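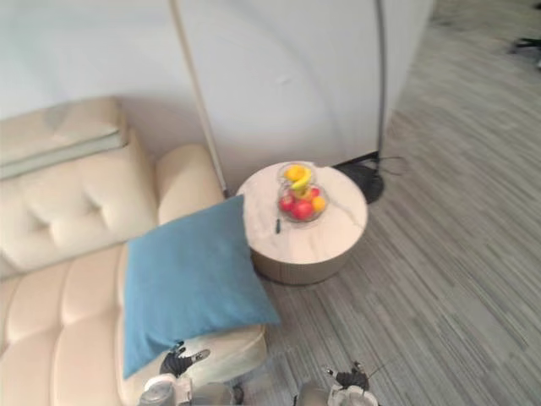

단추 누빔 등받이의 크림색 가죽 소파와 청록색 쿠션

단추 누빔(버튼 터프팅)은 겉감과 충전재를 실로 함께 꿰고 단추로 눌러 깊은 주름을 만드는 가구 덮개 기법이다. 본래는 속에 채운 말총이 쏠리지 않도록 붙잡아 두는 방법이었는데, 그 주름이 어찌나 아름다운지 곧 장식으로도 큰 사랑을 받았다!

마름모꼴로 주름을 잡는 방식이 가장 널리 알려져 있으며, 체스터필드 소파가 대표적이다. 세로나 가로로 골을 내는 채널 누빔은 선이 한결 간결해 현대 가구에 자주 쓰인다. 두 방식을 등받이와 좌판에 나누어 쓰기도 하는데, 빛에 따라 표정이 달라져 보는 재미가 대단하다.

가죽은 천보다 덜 늘어나므로 재단할 때 주름 분량을 넉넉히 잡아야 한다. 덮개 장인 위게트 데프레는 르메르 공방에서 30년 동안 이 작업을 했고, 등받이 하나에 단추 18개를 다는 도안을 즐겨 썼다. 실은 왁스를 먹인 굵은 것을 쓰며, 긴 양날 바늘로 뒤판까지 꿰어 묶는다.
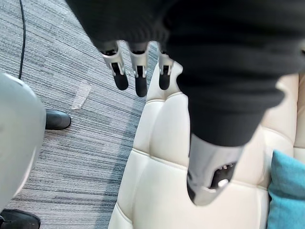 누빔 골에 낀 먼지는 어떻게 청소하는가?
부드러운 솔로 골을 따라 먼지를 쓸어낸 뒤 진공청소기의 좁은 흡입구로 약하게 빨아들인다. 단추는 잡아당기지 않는다.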